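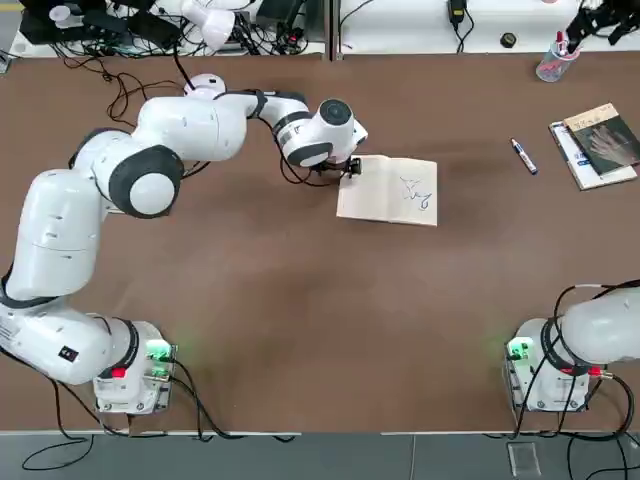
Households in the Abu Hammour service area are asked to prepare for planned power interruptions between December and the end of the maintenance season. Notice is normally given by letter and by text message, and the hours stated in the notice are the longest the supply should be off. Before the first interruption, each household should write down which appliances are on which circuit. An open notebook on a large table is enough for the purpose, with one page for each circuit and the switch number at the top. The finished list should be kept beside the electrical panel, together with the telephone number of the area office.

Before the interruption

Charge telephones, lamps and battery packs the evening before. Devices that depend on electricity for medical reasons must be registered with the area office at least 6 working days in advance, so that Suha Hattar's team can arrange a visit or a temporary supply.

Set the refrigerator to its coldest normal setting the night before and return it to the usual setting once the supply is restored. Bottles of water placed in the empty parts of a freezer will help it hold its temperature. Leave space at the top of each bottle, as water expands when it freezes.

Residents of buildings with an electric pump should fill a covered container with drinking water. Elevators should not be used in the 10 minutes before the stated time.

During the interruption

Switch off and unplug televisions, computers, air conditioners and washing machines. Leave one lamp switched on to show when power has returned.

Keep refrigerator and freezer doors closed. An unopened refrigerator will keep food safely cold for up to four hours. A full freezer will generally hold for 48 hours, and a half-full one for 24. Anything needed for a meal should be taken out beforehand and kept in an insulated bag with ice packs.

Charcoal grills, camping stoves and fuel-burning generators must never be used indoors, on an enclosed balcony or in a garage. Generators must not be plugged into a wall outlet under any circumstances. A household that wishes to connect a generator to its own wiring must have a transfer switch fitted by a licensed electrician.

Battery lamps are preferred to candles. Where candles are used, stand them in a heavy dish away from curtains, and do not leave them burning in a room with children or animals.

When power returns

Wait five minutes before plugging in large appliances, then connect them one at a time. Air conditioners should be last. If a breaker trips, consult the circuit list, unplug everything on that circuit and reset the breaker once. If it trips again, leave it off and call an electrician.

Check perishable food before use. Meat, milk, cooked rice and leftovers that have been above 40 degrees Fahrenheit for more than two hours should be thrown away, whatever their smell or appearance. Frozen food that still contains ice crystals may be refrozen, although the texture may suffer.

Reset clocks, timers and water heater controls. Test smoke alarms by holding down the button until the alarm sounds.

Printed copies of this page are available at the Abu Hammour area office, second counter. Corrections may be addressed to Gopinath Naidu, Household Advice Section.

Page last reviewed December 4, 2019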